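How Does a Robot Pick the Right Hand for the Job?

By Tuulikki Kettunen, for the Rudville Young Makers pages

Have you ever tried to pick up a pea while wearing mittens? Go on, try it at supper tonight (ask first!). You'll find that your fingers, which are usually so clever, suddenly can't do very much at all. Robots have this trouble every day. A robot arm is only as handy as whatever is fastened to the end of it, and the people who build robots spend a lot of time trying out different ends to see which one they like best.

The thing on the end has a long name, "end effector," but in our workshop we mostly just say "hand," even when it looks nothing like one.

Some hands are grippers. The plainest kind has 2 fingers that close together like a clothespin. They're wonderful for a cube, because a cube has flat sides that the fingers can press against. A star is harder. If the fingers land on the points, the star may twist around and slip right out, and then somebody has to crawl under the table and find it.

Some hands are suction cups. They hold on by pulling the air out from underneath, a bit like when you suck a piece of paper onto the end of a straw. They love anything smooth and flat on top, and they don't care for anything bumpy or full of holes.

And some hands aren't grabbers at all! A robot can have a plain stick with a rounded tip, and all it does is push. You might think that sounds too easy to be worth testing. Well, my friend Radosław Stępień thought so too, until he tried to push a block in a straight line with one finger. Try it yourself with an eraser. Push right in the middle and it slides along nicely. Push near a corner and it spins away from you. A robot has to learn that as well, and it has to watch with a camera so it can fix its mistakes as it goes.

So how do you compare one hand with another? You have to be fair. Use the same blocks, put them in the same starting places, and give each hand the same number of tries. When Chun-yin Tsang compares 4 hands, she writes everything down in a notebook, even the tries that went badly. Those are often her favorite pages.

Shapes matter a great deal in a pushing test, so it's a good idea to use plenty of different ones. A cube has flat sides, and a round block has none to line up with, so a push that's a tiny bit off to one side can send it wandering. Look at the green cylinder with the gray rod touching it, and then find the yellow heart. Which one do you think would be trickier to push straight across the board, and where would you put the tip? 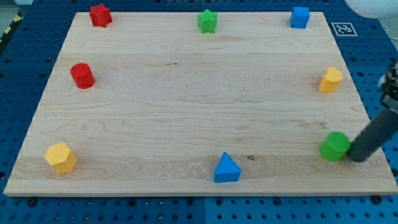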